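Why Do Stories Start With "Once Upon a Time"?

I must have read those four words a million times before I ever stopped to wonder about them. Once upon a time. Who talks like that? If I told you, "Once upon a time I ate a sandwich," you'd think I'd bumped my head!

But say them at the start of a story and something funny happens. Your ears perk up. You know right away that a talking wolf might walk in, and you won't even mind. 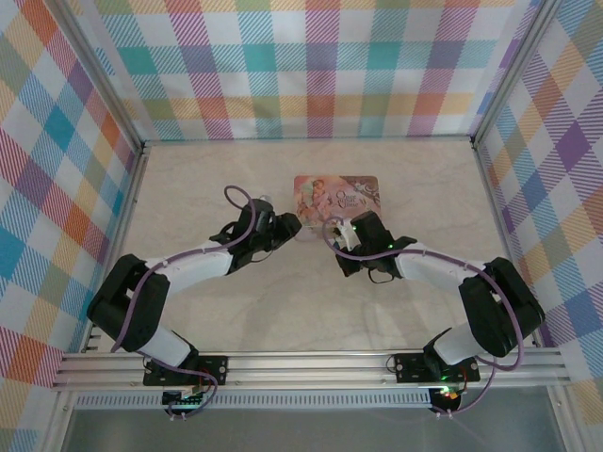
The words are really, really old. People were using something like them in English more than six hundred years ago, back when every book had to be copied out by hand. "Upon a time" was just a way of saying "at some time or other." The storyteller didn't have to tell you which year it was, or which king was in charge. It was long ago, and that was enough.

Other languages have their own way of opening the door. In French you say "Il était une fois," which means "There was one time." Korean stories can begin back when tigers smoked pipes (my favorite, I laugh every time I think of it). And in Russian, plenty of tales happen in a faraway kingdom past a whole lot of other kingdoms.

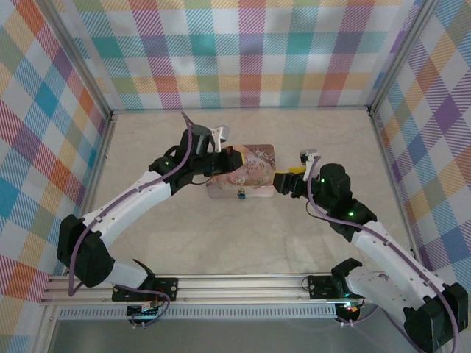
Long before most people could read, stories were told out loud. Picture a crowded room on a January night, with babies fussing and somebody's uncle still chewing. How do you get everyone to hush? You say the special words! Everybody knows what they mean, so everybody settles down.

Endings have special words too. You know "happily ever after," but some storytellers finish with a silly rhyme or a joke about the feast at the wedding.

Now try making up your own opening. I invented a kingdom called Dusorov, and my stories about it always begin, "Back when the moon was still learning to whistle..." Write down 2 openings of your own, read them to someone at home, and ask which one makes them want to hear more. Then you'll have to come up with the rest of the story!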